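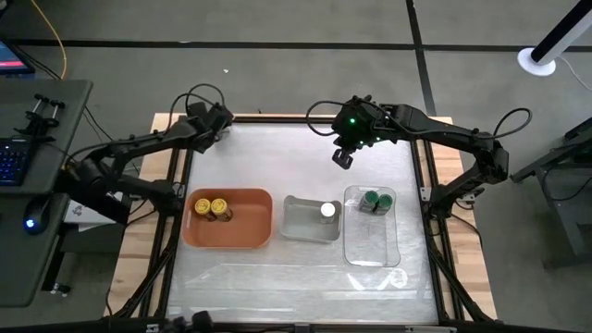
Sorting a pantry shelf by container is the whole subject today, and I'll keep it to the part you can do at home with things you already own. The idea is one kind of item to one tray. You pick the tray first, then decide what lives in it, and after that you don't mix. On the slide the two jars with yellow lids have the orange bin, the white-capped bottle has the gray metal tray, and the two green-topped bottles are standing in the clear one. Leave this up while people find seats. Go to the next part when the side door is closed.

Who I am, short version. I run the home storage class at Levness, evenings, mostly small kitchens. Before that I did stockroom layout for Indunstead. Say that once and move on, the bio is in the program.

Start with the question of lids. Ask for hands: who has two jars at home with the same color lid and different stuff inside? Wait for it. Most of the room will put a hand up. Lid color is the first thing you see when you look down into a tray from above, and labels on the side are no help at that angle. So group by what shows from the top. If the tops all match, put a strip of masking tape across each one and write on it in marker.

Next, tray depth. This takes the longest, so watch the clock. A shallow tray with sloped sides is easy to reach into and easy to wipe. Tall bottles can tip in it if you pull the tray out fast. A deeper bin holds jars steadier but hides the short ones. My rule is that the side of the tray should come up no more than halfway on whatever stands in it. People will ask about drawers. Same rule.

Clear or colored. I get asked this at every talk. Clear is better above eye level, where you look through the side. Colored is better low down, where you look in from the top, and it helps when you have to tell somebody else in the house where a thing goes. "Orange bin" is quicker to say than "second one from the wall."

Leave space. A tray with one bottle in it is fine. You don't need to fill it. In October I went back to a kitchen on Abeysekara Street that we had set up in the spring, and the trays that still worked were the ones we had left half empty. The full ones had overflowed onto the shelf and the owner had stopped using them.

Weights, if there's time. A full jar of the size I use in class is 962 grams with the lid on. The small bottles are around 400. Put the heavy ones toward the back of a pull-out tray and toward the front of a fixed shelf. Skip this if we're past 45 minutes.

Where to put the trays down while you sort. Use a table you can walk around on at least two sides, at waist height, cleared first. Don't sort on the floor. Don't sort on the stove, even a cold one — people do, and then they forget what they moved. Set the trays side by side in the order they'll go on the shelf, left to right, and fill them in that order.

Handout: the one-page shelf sheet, 102 copies, on the chair by the exit. It has the halfway rule, a blank shelf to draw on, and the Clurudico class dates on the back. Mention that the dates on the old version were wrong.

Questions that came up last time, with answers:

Spice jars — yes, lay them flat if the drawer is shallow, labels up.

Oils — keep them in their own tray, one that washes. Metal or hard plastic, no baskets.

Glass trays — too heavy to pull out with one hand.

Shelf paper under the trays — optional. It can bunch up when they slide.

Return the clicker to the front desk.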